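Basket Sorting Sessions: Call for Participants

Skemlow seeks 11 adults for a study of how household items are placed in and taken out of a woven basket. Sessions run on Saturday at the Estby room and last 2 hours. The work is done standing at a white table.

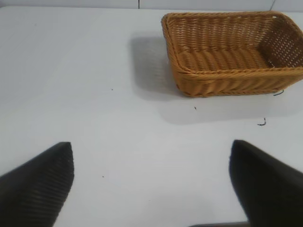
Do I need experience?
None is required. Written instructions are given on arrival.

Each participant completes 6 rounds. Items are small and light. Place each item inside the rim and do not press it down. Report any broken strand in the weave to Triin Šimkus before the next round.
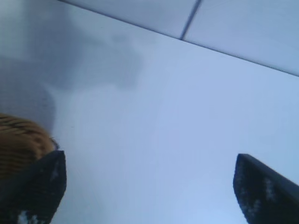
Requirements

Age 18 or over. Able to stand for a full session and lift with either hand. Remove rings and bracelets, which catch on the braid.

Payment is $100, made after the last round. Apply in writing to Ivars Avotiņš, Skemlow, by the end of November. State which hand you write with. 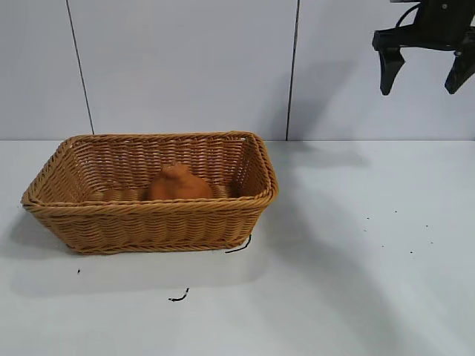 Woven basket with items inside, Estby room.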